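Folding and packing assistants (part-time, temporary)
Timix Textile Care, Vadbridge
Posted 10 April 2019

Timix is looking for part-time assistants to fold and pack cloth goods at our Vadbridge workroom. The work runs through the end of July. We supply travel pouches, cleaning cloths and small towels to hotels, gyms and boat rental companies. Our largest order at the moment is the Tomomine set for the MacRitchie account, and most of the hours on offer are for that.

What the work is

You will work at a white table. Goods come to you in bins. You take a piece, check it for pulled threads and stains, fold it to the size on the card and put it on a tray. Full trays go to the packing shelf, where the pieces are boxed in lots of 100 and labeled.

Anything with a strap or a hanging loop takes more care than plain cloth. Straps have to be untwisted and tucked before the piece is boxed, and tags have to lie flat. New people usually find this slow for the first few days and then pick up speed.
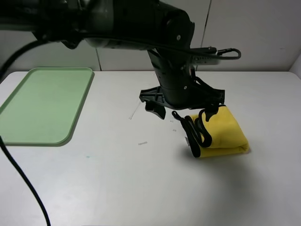
Folded yellow item with black strap, and a light green tray.

A normal shift is 300 pieces. This is an average over the week, so a slow morning is not a problem if the folding is good. We would sooner have a lower number than send pieces back for refolding.

Fold standard

Cloths and towels are folded into a rectangle with the rolled edge on one side and the open layers on the other. Edges should line up as well as the material allows. Microfiber is thick and springs back a little, so press each layer down with the flat of your hand before making the next fold. Where there is dark binding, keep it to the outside of the bundle and do not let it bunch up at the corner.
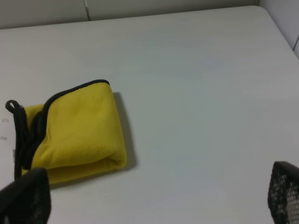

We teach all of this on the first day, which is paid at the full rate. You do not need to have done this kind of work before. People who have worked in a laundry, a hotel linen room or a clothing store tend to settle in quickly.

Hours and pay

16 hours a week, in four shifts. Morning and afternoon shifts are both open – tell us which you prefer, or say if you can do either. Pay is hourly and goes out every two weeks. There is a 15-minute paid break in each shift. Extra hours may come up in July and will be offered first to people already on the team.

What we ask for

You should be able to stand or sit at a table for a full shift and lift a packed box to waist height. Stools are available. Clean hands and short or covered nails are required, as microfiber snags easily. No hand cream during the shift. Jewelry on the hands and wrists has to come off.

You must be 18 or older and allowed to work in the United States.

How to apply

Send a short note with your name, a phone number and the shifts you can work. A resume is fine but not required. Put reference 577 at the top. You can also drop off your note at the front desk in Vadbridge – please use the side entrance, the loading door is for deliveries only.

We reply to everyone who applies. Those we would like to meet will be asked to come in for a half-hour visit and a short folding trial.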